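About Carbone

Carbone is a small shop that packs things in boxes for people who would prefer not to. We opened in 1982, when Ettore Mazza lost patience with a parcel that had reached his sister in two halves, and we have been fussy about cardboard ever since.

Remo Leone runs the packing room now. He joined for a summer job in May and has been threatening to leave for 30 years. His views on tape are strong and available to anyone who stands still.

We take in whatever comes through the door on Ornberg Street. Mostly it's shoes going back or going on to a new owner, plus anything with a cord. A pair of sneakers goes side by side in its box, laces loose, tissue where it does some good. Cords get looked at before they get wrapped. Big boxes are our favorites, especially the kind with a cutout you can get your hand through, a feature that Ettore considers the high point of modern design.

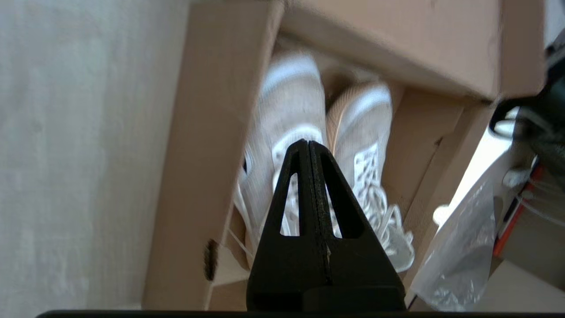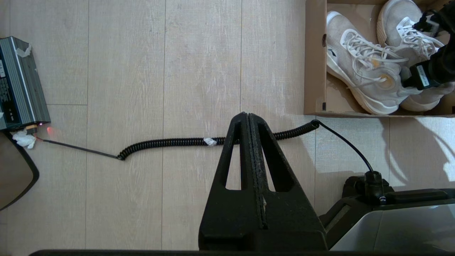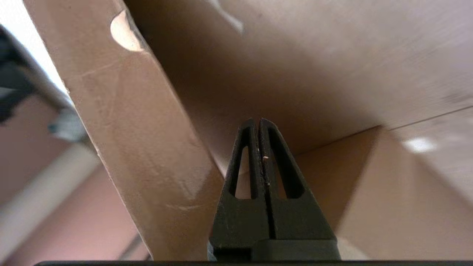 Our other branch, in Grurkow, opened because the first one ran out of shelves. It has now run out of shelves too. Between the 2 of them we keep 400 flat boxes in stock, in sizes that made sense to somebody once. If yours isn't among them, we'll cut one down and grumble quietly.

We don't do pianos. We did one, and Remo would like it left at that.

Drop-offs are welcome any time before four. Bring the original box if you still have it, even if the cat has been living in it. For collections, ask at the Skidari counter next door, where they have the only phone on the block that gets answered.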